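Fledandale Phone Cases: Common Questions

How do I know which case fits my phone?
Look up the model name in your phone's settings under "About." Screen size alone is a poor guide. The camera opening has to match too. 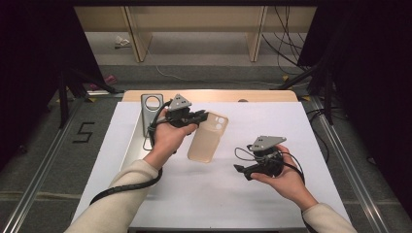

If you're between two models, email us the model number and Rozália Boros will check it for you.

Why do clear cases turn yellow?
Sunlight and skin oil change the plastic over time. Washing with dish soap removes grime but won't reverse the color change. 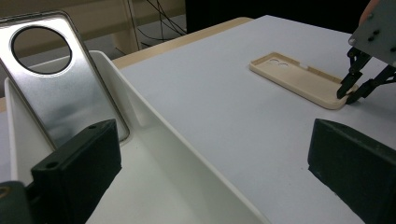
Can I return an opened case?
Yes, within 12 days of delivery. Write your order number on the slip. Orders placed in January get 8 extra days.

How should I clean my case?
Take the phone out first. Use warm water, mild soap and a soft cloth.
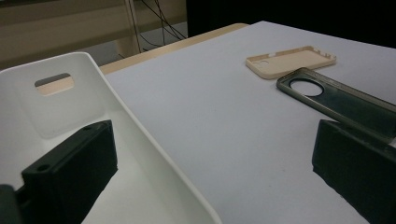
Let it dry fully before you put the phone back in. Don't use bleach or a hair dryer.

Do you ship to PO boxes?
Yes, by regular mail only.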